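Penry Patchwork Notes
README for the 2019-06-15 release

Penry is a collection of written descriptions of patchwork layouts: block sizes, stripe directions, color orders, and the names people use for all of them. It holds 291 entries, each one a plain text file, and we're so happy to finally have it out in the open! If you sew, teach sewing, or write software that draws quilts, we hope there is something in it for you.

What's in an entry

Every file starts with a layout name, then the blocks row by row from the top left. Colors are everyday words (maroon, teal, cream), never paint codes. Stripes are marked H or V. A plain block gets a P. Free notes come last, and they're often the best part, full of old family names for patterns and strong views on borders.
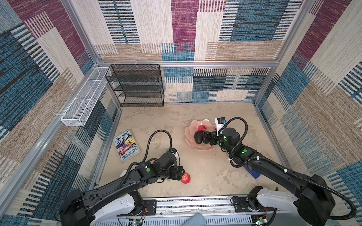

Striped rectangles in maroon, teal-blue, cream, tan and dark navy.

Where the entries came from

Most were written up at the Ludwood sewing evenings by Mererid Watkins and Emrys Griffiths. Another 27 came by mail from Brekthorpe in December, all in pencil, and Haoran Hou typed them in with the spelling left alone. So yes, you'll meet "cream", "creme" and "creem". Please search for all of them.

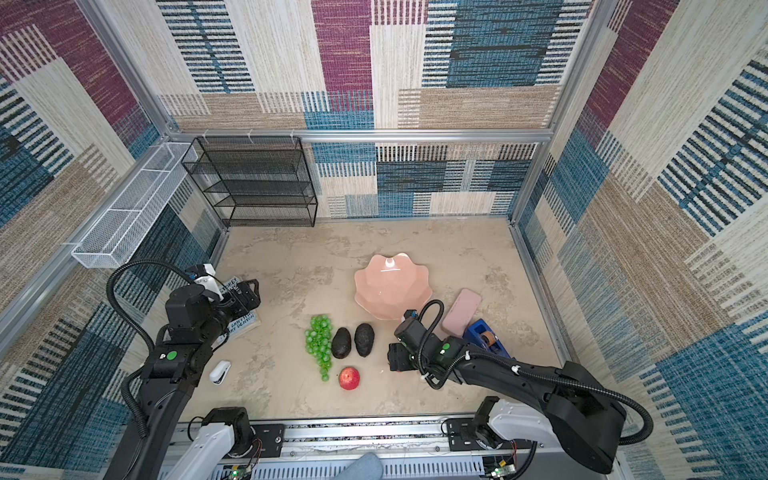
Patchwork panels on three sides; paperback on the floor at left.

Folders

layouts/ has the entries themselves
names/ lists pattern names with their variants
borders/ is small and still growing
scripts/ has the Lalum reader, which turns a layout into a simple grid you can print

To try the reader, open the scripts folder and run lalum on any file in layouts. Wide layouts wrap after 200 characters, so turn your page sideways!
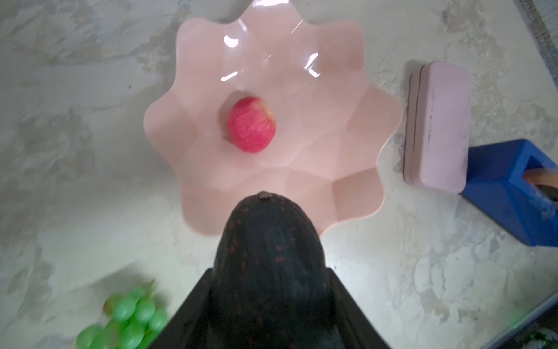

Photo: Sioned Skyrme

Known problems

Curved pieces are a weak spot. The format was made for rectangles, and scallops and petals have to go in the notes for now. Nektarios Rallis is working on a better way and would love to hear ideas. Also, 4 entries have no stripe marks at all, so the reader prints them as plain.

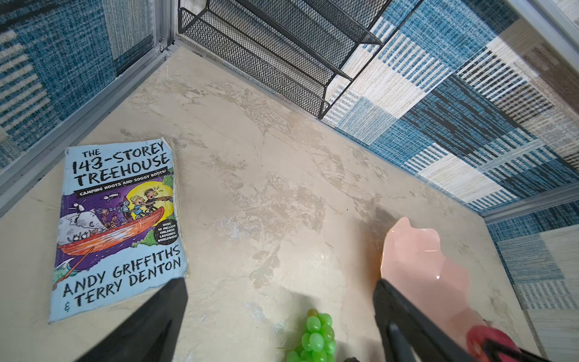 Diagonal settings do work, as long as you give the top corner first and read down to the right. The file called on-point in layouts shows how.

Sharing and adding

Use any of it, for any purpose, and keep the writer's name with the entry. New layouts are very welcome, even half-finished ones. Send one file per layout, and tell us what your family calls it.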